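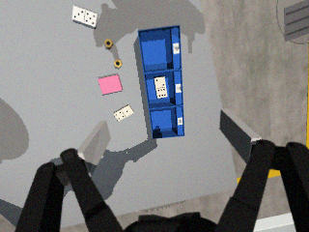 A blue tray with three compartments, each with a white label.

Umholm cinema opens again in September

After almost 12 weeks of repairs, the Umholm cinema in Ernton starts its autumn programme in September. There will be 2 screens as before, and the small one has new seats — 24 of them, wider than the old ones. On Tuesday evenings we show older films with subtitles, and the ticket price stays the same. The first of these is a comedy from the Szekeres studio. Members can book by e-mail already now, other guests from the day of opening. Please come a little earlier, as the entrance from the car park is still closed.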